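Slow Down and Take the Local Boat

I have a confession that will annoy half the people who plan their vacations with a spreadsheet. I think the express ferry to Warnimville is a terrible way to get there, and I think the guidebooks should stop recommending it.

I know, I know. It takes 37 minutes. It has air conditioning and a snack counter and those seats that lean back just enough to make you think you're on a plane. You get on in Oltley, you look at your phone, you get off, and there's the harbor with its yellow awnings and everyone rushing for the same four benches. Fine. You've arrived! But you've skipped the river, and the river is the best thing in the whole valley.

The local boat makes 14 stops. It leaves from the old landing behind the fish market, and it's slow, and the benches are hard (bring a sweater to sit on, trust me). I took it for the first time by accident, having misread the timetable, and I was grumpy until the second bend. Then the banks closed in, all willow and reeds, and a heron stood on a post so close to us that I could have handed it my sandwich. I've taken the local on every trip after that.

My favorite stretch is between the Mazurek lock and the Vostow landing. The gorge gets narrow there and the water goes a deep bottle green, and you pass under a footbridge where kids wave at you like you're a parade. At Vostow you get 20 minutes ashore. There's a chapel up some steps, a woman's plum cake stall at the bottom of them, and you have to choose, because you won't manage both. I've seen the chapel once. I've had the plum cake a lot.
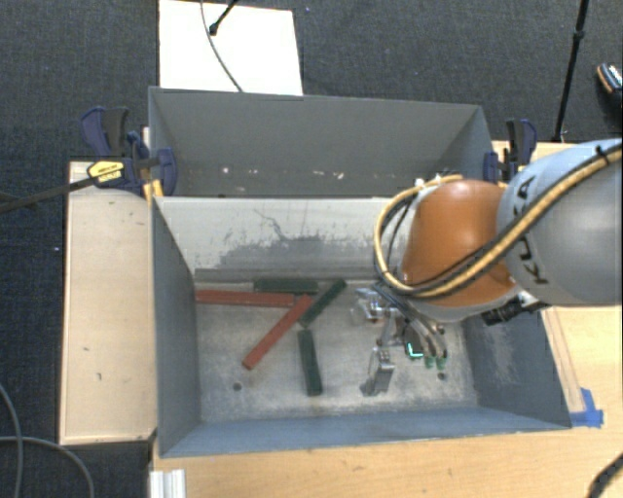 Opinion | Travel & Leisure

People always come back at me with the same argument, that vacation days are precious and why would you spend most of a morning on a boat. I do get that. If you have one day and two tired kids, take the express and don't feel bad about it. But most of the visitors I talk to have three or four days in the valley, and they spend them hurrying between places so they can stand in line at each one. They see the harbor, the castle gate, the cable car, and by dinner they can't tell you which came first.

Then there's the money. The day ticket on the local costs less than a one-way seat on the express, and you can hop off wherever you like and catch the next one. I once got off at a stop with no name on the sign at all, walked along a towpath between orchards, and was picked up again two hours later with my pockets full of windfall apples. Try doing that from a reclining seat.

What worries me is that the tourist office wants to trim the local down to a summer service with half the stops. The new brochure gives it one line, on the back, under parking. The express gets a double page and a photo of a couple laughing at a salad. Of course the local looks empty when visitors have no idea it exists! Put it on the front, print the timetable in type a person can read, and see what happens before you start cutting landings that villages have used for generations.

I'd also like a rain cover on the rear deck, while I'm asking for things. Last July we got caught in a downpour above the lock and 77 people tried to fit into a cabin built for a good deal fewer. It was steamy and ridiculous, somebody passed around a bag of cherries, and I had a better time than I've ever had on the express. A cover would still be nice.

So if you're going this year, walk past the glass terminal in Oltley, follow the smell of fish, and sit on the left side for the gorge. The first boat leaves early, and the coffee on board is bad, so get yours at the market.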